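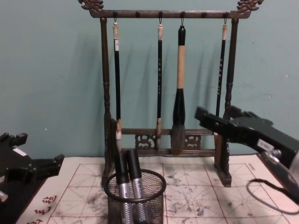 Slow Hands: A Conversation with Benedikt Eichhorn

Benedikt Eichhorn was already pouring the tea when I got to his upstairs room in Bokcombe, and it was a good while before we got to handwriting at all. We talked first about his tomatoes, then about his mother's letters – he has 87 of them, tied up in kitchen string.

"She wrote the way she spoke," he told me, "with no commas and plenty of opinions."

He took up calligraphy nine years ago, after leaving his job at Marico, and for the first December he practiced only one stroke.

"I was terrible at it, and I was so happy," he said, laughing. "I'd never let myself be terrible at anything before."

These days he teaches two evening classes, and beginners often ask him when they'll be good. He tells them to write to somebody they miss.

"Then they forget to ask," he said, and went to fill the kettle again.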